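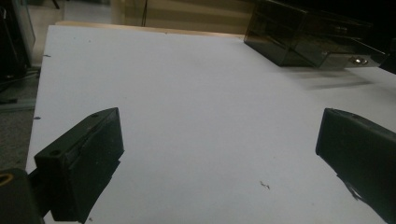 White work surface with light edging, Item 4.

TOSAMHOLM SHARED WORKROOM
Minutes of the members' meeting, February 5, 2020
Held in the front room, Drolstead building

1. Opening
The chair opened the meeting late. Nine members' households were represented and the quorum was accepted without a count. The agenda was approved after Item 6 (window blinds) was struck, again.

2. Minutes of the previous meeting
Approved with one correction. The earlier minutes said the members "welcomed" the new white work surface. Two members stated they had welcomed nothing and had only been told the price. "Welcomed" is changed to "were informed of."

3. Money
The balance in the workroom account is $745. The secretary notes that this is the same figure reported in August and asked whether anything had been paid in or out since then. The chair said yes, both. A proper statement is to be sent around before the next meeting. The secretary has heard this before.

4. White work surface
Taheri supplied the white surface for the table at a cost of $108, with a leaflet promising a "bright, neutral, distraction-free working area." The chair reported that the surface is a success. Asked on what basis, the chair said people seemed to like it.

Discussion followed and was longer than the item deserved.

One member said that white shows every crumb. There are dark specks on it, small ones, and more of them in the middle toward the right. The chair answered that a few specks are no reason to replace anything. The member replied that replacing it had not been suggested, and that the complaint was with the word "distraction-free," as the specks are the first thing the eye goes to.

Another member said the light across it is uneven, brighter in the middle and grayer at the corners, and asked how that squares with "neutral." The chair thought this was the fault of the room. The member thought the leaflet should have mentioned rooms.

There was a short argument over what the surface is made of. The invoice says "board, white." One side held that this means foam board and that $108 is a scandal. The other side held that it is laminated and will last. The leaflet does not say. The secretary will write to Taheri and ask. Until there is an answer the minutes will call it the white surface.

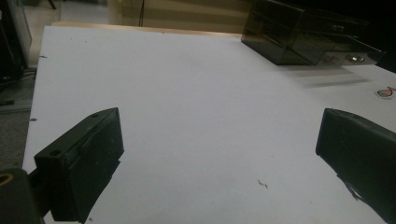

On cleaning, the leaflet says to wipe with a damp cloth. A member who has dealt with foam board at the Hotelville craft fair warned that water gets in at the edges and the sheet swells. The chair proposed a dry cloth for now. Agreed, with one member noting for the record that a dry cloth only pushes specks from one place to another.

The strip of light wood along the far side was raised. Some members would like the white taken all the way over it for a cleaner look. Others like being able to see where the table ends. The estimate for a larger sheet is $100 on top of what has been spent. No one could explain what a larger sheet would let us do that we can't do now. Motion to buy it failed.

Decided: the surface stays as it is for a trial of 3 months. The secretary asked what would count as the trial failing. This was not settled.

5. Use of the table
The booking sheet has been filled in by the same two people for weeks. The chair takes this as a sign that the others are busy. The secretary takes it as a sign that the others don't use the booking sheet. Members are reminded to write their times down, in pen.

6. Struck (see Item 1)

7. Other business
A request for a second table was held over. A member asked if the Drolstead rent includes heating. The chair believes so. The lease will be looked at.

The meeting closed when the building's lights went to their evening setting.

Actions
Secretary: write to Taheri about the material and the damp cloth advice.
Chair: account statement; find the lease.
All: dry cloth only.

2 comments | 0 shares

© Tosamholm Shared Workroom | Contact | Back to top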